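Nelside: A Pretend House Where Robots Practice

A robot that helps at home has a lot to learn. It has to get through doors, stay off the stairs and put a cup on a table without dropping it. Learning takes many tries, and many of the first tries go wrong.

In a real house, that could mean broken cups and a dented wall. So a lot of robots start learning in a simulation. A simulation is a pretend place inside a computer. It works a bit like a video game, but the player is the robot's program.

Nelside is a simulation kit made for kids. It comes from a company called Madville, and it is made for ages 10 and up. This page tells you what is in the kit and how it works.

What a room is made of

Everything in a Nelside room is drawn by the computer. Each thing in it has a shape and a color. Big things, like walls and tables, also have a rule that says "you can't drive through me." If your robot rolls into a table leg, it stops, just as it would in a real room.

Some parts of a room are harder for a robot than they look. Glass is one of them. You know a glass tabletop is there even though you can see through it. A program has to be told, or it has to learn. Bright patches on a floor can be a problem too. A program might take one for a piece of paper and try to drive around it.
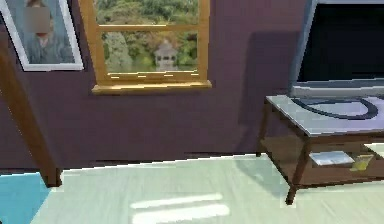 What comes in the kit

You get a code to download the program, a guidebook with 56 pages, and a set of command cards. The cards are printed with words like FORWARD, TURN, LOOK and STOP. You lay them out on a real table first to plan your robot's trip. Then you build the same plan on the screen.

There are 15 rooms and 17 missions. A mission is a job for your robot, such as "find the window" or "drive to the shelf and stop." Some rooms are used for more than one mission.

The robot in the kit is named Grutetari. It has wheels and a camera. On the screen you can switch between two views. One is from high up, like looking into a dollhouse. The other is what Grutetari's camera sees. Most kids like the dollhouse view better at first, but the camera view is more useful when something goes wrong.

How Grutetari sees

Grutetari's camera makes pictures, and each picture is made of tiny colored squares called pixels. The program looks at the pixels and tries to work out what is there. A dark rectangle could be a TV screen. It could also be a doorway into a dark room. If the program guesses wrong, your robot may try to drive through the TV.

The guidebook has a good activity for this. Roll a sheet of paper into a tube and look through it with one eye. Walk slowly across your room (ask someone to walk with you). You will see only small parts of things, and you will have to guess what the rest looks like. Grutetari has to do that all the time.

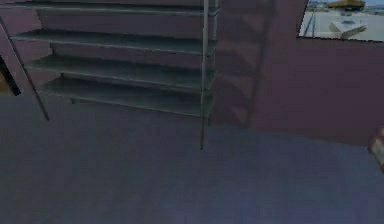 Missions start small. In the first one, your robot only has to cross the floor and stop before it touches anything. Later you choose a place to stop and set how far away the robot should be. Think about metal shelves with nothing on them. You can see the wall between one shelf and the next, so a program looking for something solid may decide the way is clear. The posts are thin, and they are easy to miss as well. A careful plan has your robot LOOK, go FORWARD a little, and then LOOK again.

If Grutetari bumps into something, press the reset button. The robot goes back to the start and you can change one card. Try to change just one at a time. If you change four and the robot does better, you won't know which card helped.

Is it like a real robot?

Partly. Real wheels slip on rugs. Real batteries run down. Nelside leaves out both, so a plan that works on the screen might need changes on a real robot.

What you need

A laptop or desktop computer with a mouse. Tablets do not work yet. An adult has to type in the download code and set up the account. A short mission takes over 10 minutes the first time, so leave time to finish it.

Words to know

Simulation: a pretend place or event made by a computer.
Pixel: one tiny square of color in a picture.
Command: one thing you tell a robot to do.
Reset: to put everything back to the start.

Page last updated 25/09/2025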